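双臂手持夹爪示教数据的时间对齐与轨迹重建软件
课程项目报告

作者:Piroska Simon、Jasper Cuypers
提交日期:2019年6月1日,星期六

1 任务
本项目为 Dratcombe 数据集编写预处理工具 Grukness。输入为左右两路手持夹爪的腕部视频、惯性数据和开合量,输出为统一时基下的双臂末端轨迹,供模仿学习训练使用。硬件与标定板沿用实验室现有设备,不在本报告范围内。

2 软件结构
程序分为解码、对齐、位姿估计、导出四个模块,模块之间只通过磁盘上的中间文件通信。任一模块参数改动后,只需重跑其后的部分。配置文件采用 YAML,字段说明见附录 A。

3 时间对齐
两路设备时钟独立。先对角速度模长做互相关,得到初始偏移,再用线性模型拟合漂移。惯性数据统一重采样至 200 Hz。5月的第一版只估计常数偏移,长片段末尾左右轨迹明显错位,加入漂移项后该问题消除。

4 位姿估计
视觉惯性里程计逐路运行,随后以共视特征求两路坐标系之间的变换。夹爪自身及所夹物体始终位于画面下部,随相机运动,其上的特征点若不剔除,会使平移量偏小。我们用固定掩膜覆盖夹爪区域,细长物体另按光流一致性剔除。厨房片段中,白色方砖墙面纹理重复,误匹配集中在砖缝处,因此提高了回环验证的内点阈值。

图1、图2 厨房片段的腕部视角,夹爪两指间为细长木棍

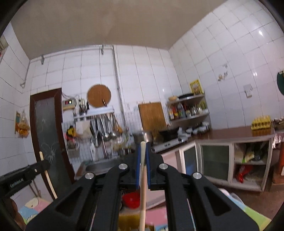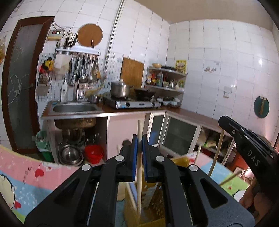

5 遗留问题
(1)测试集共 11 个片段,其中 2 个跟踪中断,目前只能分段导出。
(2)固定掩膜不随开合量变化,夹爪张开较大时指尖外侧仍有残留特征。
(3)另一只夹爪进入视野时按动态物体处理,未利用其位姿作为约束。

代码与配置存放于课程服务器 Triantafyllou 目录下。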